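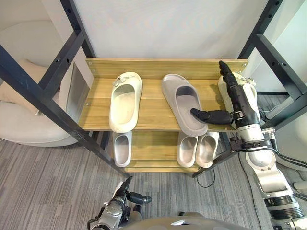
有人读完初稿回了一句：你们凭什么认定那个数字有水分，企业肯落户就已经是给地方的好处，学生坐在图书馆里挑刺，工厂又不会因此多招一个人。

意见收到了，先放在开头。我们的回答是：报告里没有一处写“数字是假的”，写的是“数字没法核对”。两句话差得很远，初稿可能没讲清楚，所以终稿把第三节和第四节重写了一遍。

课程项目报告
题目：岗位承诺与税收减免——Grarivex落户Edora工业园的公开材料核查
课程：区域经济与公共财政（实践部分）
提交日期：2019年2月9日

一、题目的由来

去年9月选题的时候，本组原本想做的是园区招商政策的横向比较，找几个园区，把优惠条款列成表，看看谁给得多。做了两周发现做不下去，各园区公开的东西口径不一，有的只有新闻稿，有的连新闻稿都撤掉了。留下来材料相对齐全的只有Edora一个，而Edora的材料里，出现次数最多的企业是Grarivex。

Grarivex做的是家居用品的组装和分拨，在Edora占了园区东侧的一整块地。按照园区发布的说法，企业享受为期10年的房产税减免和土地租金优惠，作为交换，项目“将带动3,824个就业岗位”。个位数都写出来了，读的人很容易觉得背后有一份名册。本组第一次读到时也是这么以为的，还专门讨论过能不能按工种把名册分类。后来才知道没有名册。

于是题目改成了现在这个样子：只问一件事，3,824是怎么来的，外人能不能把它重新算一遍。

指导老师提醒过，题目改小之后容易写成“打假”，要求我们把能证明的和只是怀疑的分开写。本组尽量照办。怀疑的部分都标了“本组推测”，读者可以跳过。

二、材料与方法

本组一共收集了47份公开文件，包括园区公告、地方议事会的会议纪要、招标文件、企业的新闻稿和招聘启事，以及当地报纸的报道。文件按发布先后编了号，每份由两名组员分开读，各自填一张表，表里记录：文件里有没有提到岗位；提到的是什么口径（直接雇用、供应商雇用、“带动”、“支撑”、“惠及”）；有没有给出时间；有没有注明来源。两张表不一致的地方，第三名组员再读一遍定夺。

不一致比预想的多。争得最久的是“支撑”这个词。有组员认为“支撑岗位”包括原来就有、因为项目而没有消失的岗位，另一名组员认为这样理解等于替企业说话。最后我们在表里单独开了一栏“含义不明”，把所有没有定义的“支撑”“惠及”都放了进去。这一栏后来成了最长的一栏。

没有做的事情也要交代。我们没有进厂，没有做工人问卷，也没有拿到减免税额的实际账目。向园区管理方发过信息公开申请，答复是相关协议含有商业秘密，可以提供摘要。摘要收到了，内容与新闻稿基本相同，连段落顺序都一样。向Grarivex发过邮件，收到一封自动回复，之后没有下文。没有回复不说明任何问题，大公司不理学生邮件很平常，本组不打算拿它做文章。

另外，评审同学问过为什么不直接用社保参保人数。原因很简单，按企业拆分的参保数据不公开，按园区汇总的数据又把临近的仓储区算在一起，边界对不上。强行用只会得出一个更漂亮也更不可靠的数。

三、数字的来历

按时间往回追，3,824最早出现在一份由咨询机构Willby撰写的经济影响评估里。评估的全文没有公开，公开的是执行摘要。园区公告引用了摘要，企业新闻稿引用了园区公告，报纸引用了新闻稿，后来园区的年度回顾又引用了报纸，并且加了一句“据媒体报道”。绕了一圈以后，同一个数字看上去有了好几个来源，实际上只有一个。

摘要里对计算方法的描述只有一小段，大意是岗位分成3层：第一层是企业自己雇的人；第二层是供应商因为订单增加而雇的人；第三层是前两层的人把工资花在本地，餐馆、理发店、修车铺因此多雇的人。3层相加，就是总数。

方法本身没有什么可指责的，教科书上就这么教，我们上学期的作业也这么算过。麻烦在于每一层要用到的参数，摘要一个都没给。第二层要知道采购有多大比例留在本地，第三层要知道工资有多大比例花在本地，还要知道多出来的消费会变成新岗位还是变成老板多干两小时。这几个比例稍微动一动，总数就会大变。本组用教材附录里的参数范围试着推算，低的一头和高的一头相差好几倍，Willby的总数落在偏高的位置，但没有超出范围。

所以严格地说，3,824有可能是对的。我们没有证据说它错。

只是“有可能是对的”这个标准实在太低。地方拿出来的是10年确定的减免，写进了协议，到期之前每年都要兑现；换回来的是一个总数，外面的人既看不到算法，也看不到期限。摘要里甚至没有讲清楚岗位是同一时间存在的，还是10年里先后出现过的都算。一个工位换过几个人，算一个岗位还是几个岗位？按前一种理解，园区得到的是一座大厂。按后一种理解，得到的可能只是一座流动率比较高的中等工厂。

议事会纪要里有过一次相关的提问。有议员问，数字是全职还是包括兼职。记录在案的回答是“评估采用行业通行做法”。下一项议程就开始了。

四、供应商那一层

第二层里唯一被点了名的供应商是Canpolat，给Grarivex供应金属件和塑料件。企业新闻稿把它称为“本地供应链的样板”，园区年度回顾里也有它的一段。

我们查了Canpolat的招聘启事和搬迁公告。按公告，Canpolat在Grarivex落户之前就已经在邻县生产，之后把一条生产线搬到了Edora，原来的厂房挂牌出租。招聘启事里有一句“原厂员工优先，提供班车”。如果搬过来的人占多数，那么对Edora来说是增加，对整个地区来说就只是换了个上班的地方。评估摘要没有说它的“本地”以哪一级边界为准，园区公告默认是Edora，而减免掉的税里又有一部分属于上一级财政。谁得到岗位、谁出钱，用的边界不一样。 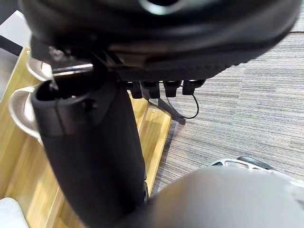
图2 椅座底面及下垂的黑色部件

本组推测，把搬迁岗位全部计为新增，是总数偏高的原因之一。推测的依据有两条：摘要里没有出现“净增”这个词；公告在介绍Canpolat时，用的动词是“落户”，对搬迁一事没有提。反对这个推测的理由也有：Willby可能在全文里扣除过，只是摘要没写。咨询机构的摘要通常是给忙人看的，省掉技术细节不算反常。看不到全文，争下去没有意义。

小组里还有一种更强的看法，认为Canpolat即使没有Grarivex也会搬，因为邻县的厂房租约本来就要到期。租约到期这一点只在一篇报道里出现过，没有别的文件佐证，本组没有采用，写在这里供后来的同学参考。

招聘启事本身也值得多说几句。它们是全部文件里写得最实在的，有班次，有工种，有合同类型。Grarivex的启事当中，写明长期合同的主要是设备维护和管理岗位，组装和分拣大多写“季节性”或“按订单周期”。季节性岗位也是岗位，对需要它的人很重要，我们不想像有些评论文章那样一提临时工就摇头。但在总数里，一个做旺季的分拣工和一个长期的维修技工是不是都算“1”，评估应当讲，结果没有讲。

启事也有它的毛病。发启事不等于招到人，重复发布的启事无法和新增的启事区分，转给劳务中介的岗位又根本不会出现在企业自己的页面上。初稿里曾经画过一张按启事推算的岗位曲线，看着很有说服力，终稿删掉了。理由是我们批评别人用看不清来源的数，自己就不该再造一个。

五、减免那一边

相比岗位，减免这一边写得清楚一些，也只是一些。期限是明确的，种类是明确的，金额没有公布。园区的解释是金额取决于每年的评估价，事先无法确定。可是每年过去之后，当年的金额总归是确定的，往年的为什么也不能公布，纪要里没有答案。

协议摘要里有一条“履约条款”，规定企业应当“尽合理努力实现就业目标”。本组请教过法学院的课程助教，得到的解释是，“尽合理努力”在这类合同里约束力很弱，企业只要能说明自己努力过，就很难认定违约。摘要里也没有写达不到目标怎么办：是减少优惠，还是补缴，还是什么都不发生。别的园区有按年度核定岗位、不达标就按比例收回的做法，Edora有没有，从摘要里看不出来。

园区在年度回顾里写，项目“进展符合预期”。预期是什么，同一份文件里找不到。往前翻一年的回顾，也写“符合预期”。本组把两年的段落并排放着看，除了年份，改动的只有一个形容词，“良好”变成了“显著”。

需要替园区说句公道话。招商的人手里没有多少牌，邻县也在抢同一批企业，企业通常会让几个地方同时报价，谁先要求公开细节，谁就可能先出局。纪要里有议员直接讲过类似的话，本组认为讲得在理。竞争压力可以解释为什么签约前保密。签约以后的事，它就解释不了了。厂房已经建好，设备已经进场，再说公布去年雇了多少人会吓跑企业，很难让人信服。

六、报道里的写法

47份文件里有一部分是新闻报道，本组原本只把它们当线索用，读着读着觉得报道本身也可以单列一节。

标题里写岗位的居多，写减免的很少。写岗位的标题几乎都用总数，没有一篇在标题里注明包含间接岗位；正文注明的有，位置一般靠后。报道签约时用“将带动”，到了投产时变成“带动”，再往后变成“已带动”。没有任何一篇说明中间做过统计。一个预测在三次转写里丢掉了“将”字，又多了一个“已”字，数字从头到尾没有变过。真实的用工人数每个月都在变，一个从签约到投产都停在同一个个位数上的数，不太可能是数出来的。

有一篇报道例外。记者在投产当天问了现场负责人眼下有多少员工在岗，对方表示“正在按计划爬坡”，报道把问题和回答都登了出来，没有加评论。本组认为这是全部报道里信息量最大的一段，尽管里面没有数字。

也有反过来的情况。一篇评论文章断言总数“至少虚报了一半”，依据是作者在厂门口观察换班时走出来的人数。这种做法我们同样不认可。换班有早有晚，办公楼另有出口，第二层和第三层的人本来就不会从厂门口走出来。用一个没法核对的数去反驳另一个没法核对的数，读者只能凭立场选边。

七、和评审意见有关的几点修改

开头引的那条意见之外，初稿还收到几条，按顺序回应。

关于“样本太小”。本报告只写一个项目，不打算推广到别的园区，所以谈不上抽样。题目里原来有“以……为例”几个字，容易让人误会，已经去掉。

关于“语气太冲”。删掉了初稿第四节里的两处反问和一个带引号的“样板”（现在保留的那个引号是原文引用）。别的没有改。有组员觉得还可以再软一点，投票没通过。

关于“为什么不提出建议”。初稿确实没有。现在补上一条：请园区公布Willby评估的全文，哪怕把涉及企业成本的部分涂黑，只留下3层岗位各自的数和使用的比例。做到了这一步，任何一个修过本课程的学生都可以用一个下午重算一遍。如果重算的结果就是3,824，本组愿意在课程网站上登一份更正，把“没法核对”改成“核对无误”。

关于“有没有考虑岗位以外的好处”。没有。道路、排水、培训中心，这些在公告里都有提到，也许很重要。培训中心写的是“规划中”，道路的招标文件显示立项早于Grarivex签约，算不算项目带来的，又是一场边界之争。课程时间不够，没有展开。

八、局限

文件收集以网上能找到的为准，已经撤下的页面可能遗漏。两名组员的老家离Edora不远，对园区的看法难免受身边人的影响，一个偏正面，一个偏负面，读表时没有让他们互相配对。对“本地”的理解全文以Edora行政边界为准，凡是换用更大边界的地方都在句子里写明了。

推算用的参数取自教材附录，附录里的数据针对的是另一类制造业，与家居组装未必相同。如果组装业的本地采购比例明显更低，那么Willby的数就会显得更高，反过来也一样。哪个方向更接近事实，我们不知道。

信息公开申请的复议还在走程序，答复到了会作为附件补交。文件编号表和两名组员的原始读表存放在课程共享文件夹，有出入的地方保留了双方的写法，没有统一。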